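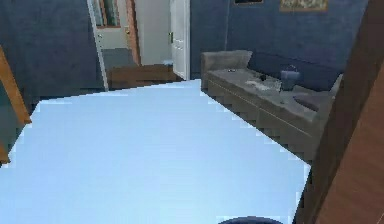
Parkgate Shared Workshop
Home Robot Build, evening course
Notes for session four: teaching the robot about rooms before it meets one
Prepared by Solomiia Stelmakh
September 20, 2018

Please read these notes before you come. In the last session we finished the wheel base and most of you have a base that drives straight when you ask it. Erick Owino's group still has a motor that turns the wrong way. Erick, please swap the two motor wires at the driver board and not in the program, otherwise you will forget it and be confused in November.

Tonight we do not touch the screwdriver very much. We work in the simulated house. Some of you asked me why we should spend an evening with a computer house when we have a real base on the bench. My answer is that the real base has one battery, and it breaks a table leg or a finger if the program is wrong. In the simulator I can drive into a wall before supper as many times as I like and there is nothing to repair.

1. What you need

Your laptop with the simulator already installed. The installation takes a long time on the workshop internet, so please do it at home.
The course folder, version 2. If your folder has no file called rooms_start, you have the old version.
Your base from last time, with the battery charged. We use it only in the last part.
The Numeck camera board, if you have received yours. Two people can share one.
A notebook made of paper.

2. The simulated house

The house has rooms with furniture and coloured walls. The colours are strong and not very realistic, and I left them so. When you are new, it helps a lot if you can say which room the camera is in after one look.

The picture from the simulated camera is small. Edges look like stairs, especially long edges which run across the picture at an angle. This is called aliasing. Your eye forgives it, but a program which looks for edges does not forgive it. It will find many short edges where there is only one long edge. We saw this problem already with the tape line on the floor in session two, and the cure is the same: make the picture a little bit soft first, then look for edges, then throw away the short ones.

A second thing to notice is flat colour. A real table has scratches, crumbs and reflections. A simulated surface can have one colour from end to end, and then the program has nothing to hold on to. If you measure movement by comparing one picture with the next one, a flat surface gives you no answer, or it gives you a wrong answer with great confidence. Write in your notebook: no texture, no movement estimate.

3. Where the camera sits

The height and the tilt of the camera change everything. Caroline Magesa put her camera low on the base, and she sees under furniture very well, but she does not see what is on top. Ingvild Tangen put hers on a mast and has the opposite trouble: a near surface can fill half of her view and hide the floor behind it. Neither of them is wrong. You must know what your own camera cannot see, and write it down.

For the floor-finding exercise I ask everybody to use the same setting in the file, so that we can compare. After the exercise you may go back to your own.

Also, be careful with a tilted camera. When it is tilted, walls lean and the straight line between the wall and the floor becomes a slanting one. The students who learned drawing in school will understand this at once. The others can take a cardboard box, put one eye close to it, and turn the head slowly.

4. Exercise A: find the floor

Open rooms_start and let the simulated robot stand still. Save one picture. Then do the following steps.

Choose a small patch which you are sure is floor.
Take the average colour of this patch.
Mark every pixel which is close to this colour.
Look at the result on the screen before you continue.

The fourth step is the one that people skip. Please look. In a bright room you will get almost the whole floor. Where there is a shadow, you will lose a part, and the robot will think the shadow is a wall or a hole. You can then make the limit wider, but if you make it too wide, the wall becomes floor also.

A good place to test this is a corner of a room, where you have two walls, a floor and one object.
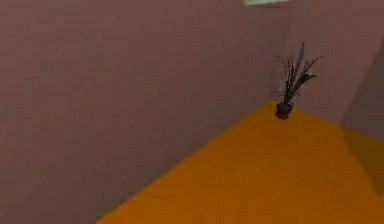

With an orange floor and mauve walls the colours are far enough from each other, so the first limit in the file should work for the bright part. The shaded part of the floor is more brown, and there you must decide. I suggest that you compare hue only and ignore brightness. The plant in the corner is a good obstacle for practice, as the pot is solid and dark but the leaves are thin. Your program should find the pot easily. If it loses the thin leaves, I do not mind tonight. For a robot on wheels the pot is what matters.

Save your result with your name in the file name. Last time I received seven files called final and one called final_final.

5. Exercise B: which way is out?

Now let the simulated robot turn on the spot, in small steps, and save a picture at every step. Use 14 steps for the full turn. For each picture count the floor pixels in the lower half only. The direction with the most floor is usually the free direction.

I write "usually", and here are three cases where it goes wrong:

A large table or other flat surface close to the camera. It hides the floor, and if its colour is similar to the floor, it will be counted as floor. The robot will then try to drive under it, or into it.
An open doorway where the next room has a different floor. Your program says there is a wall. The person says there is a door.
A door which is only partly open. The gap can be visible and still be too narrow for the base. Measure your base with the wheels on.

For the doorway problem, Nafula Obura found a nice solution in the last course. Her program kept two floor colours in memory, and when the first colour finished and the second one started directly behind it, she treated both as floor. It failed on rugs the first time, but she added a third colour and it was good enough. Her code is in the folder with her permission. Please read it only after you have tried by yourself.

6. Moving to the real base

In the last half hour we put the same program on the real base. The serial speed is already set in the file, do not change it. The motor driver from Ferotex wants a command at least every 1,000 milliseconds, and if it hears nothing it stops the wheels. This is a safety function. Do not remove it, even if it makes your robot stop in the middle of the room while the laptop is thinking. If this happens often, make the picture smaller.

Keep the motor limit at 2,000 in the settings file. It is slow and it is enough for indoors.

One person drives and one person stands beside the switch. Long hair and scarves go away from the wheels. The bases run on the floor and never on the bench, after what happened to the Chiang gearbox.

7. For next time

Bring your 14 pictures and your floor counts, written as a small table. Mark the direction your program chose and the direction you would choose yourself. If they are different, write one or two sentences about the cause. I prefer a wrong result with a good explanation to a correct result without any.

If you want to work more at home, change the start position in rooms_start and repeat Exercise A without changing the limit. Most limits which look perfect in one room are very bad in the next.

The workshop key must be back on its hook before you leave, and the chargers switched off at the wall.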